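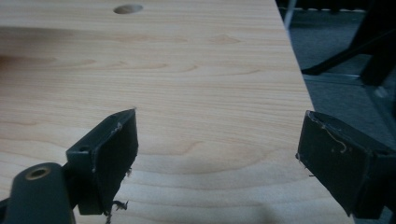 Oiled desk top or lacquered desk top, which would you buy again?

tamsin_k
Posts: 6
Hello everyone. I am moving to a bigger room in August and I want to order a new top for my desk frame. The shop in Nivmont offers the same board in two finishes. One is hard wax oil, the other is a matte lacquer. The price difference is small, so money is not the question. I drink tea at my desk every day and I am not always careful with the cup. I would like to hear from people who have lived with one or the other for a few years. Please excuse my English, I try to write clearly.

Bonsu
Posts: 200
Oil. I have had mine for 4 years. When it gets a ring, I sand that spot lightly with fine paper, put on a little oil, wait until the next morning and the ring is gone. With lacquer you cannot repair one spot, you must do the whole top.

gridline
Which oil do you use, Bonsu?

Bonsu
The Irero one in the flat tin, clear. The "natural" version has some white in it and it made my test piece look dusty.

skullano_fan
I must disagree with Bonsu. Yes, oil can be repaired, but with lacquer I never needed to repair anything. I have a Skullano top with lacquer, six years old, and I wipe it with a damp cloth. Who wants to sand a desk? You have to take everything off it first, the monitor, the lamp, all the cables.

Bonsu
You don't clear the desk for one ring. It takes me 40 minutes with the coffee break included. And please tell us what happens when you drop scissors on lacquer.

skullano_fan
It gets a small mark. On oil it also gets a small mark.

Bonsu
On oil I can steam the dent with an iron and a wet cloth. Try this on lacquer and you will get a white cloud.

pellworth
You are both right for your own habits. The question was about tea. Black tea stains oiled oak badly if it stands for an hour, because the tannin is already in the wood and any iron makes it dark. Beech or ash is easier. Tamsin, which wood is it?

tamsin_k
It is ash. Thank you, I did not know this about oak. One more thing, the shop asks if they should drill the cable hole before the finish or if I do it at home.

pellworth
Before the finish, always. Then the edge of the hole is sealed too. If you drill later, brush some finish on the raw edge the same day.

skullano_fan
On this point I agree with pellworth. And measure where your frame has the cross bar. I had to move my hole by the width of a hand.

tamsin_k
I will take the oil, and I will buy a coaster also. Sorry, skullano_fan.

skullano_fan
No problem. Write again after one winter.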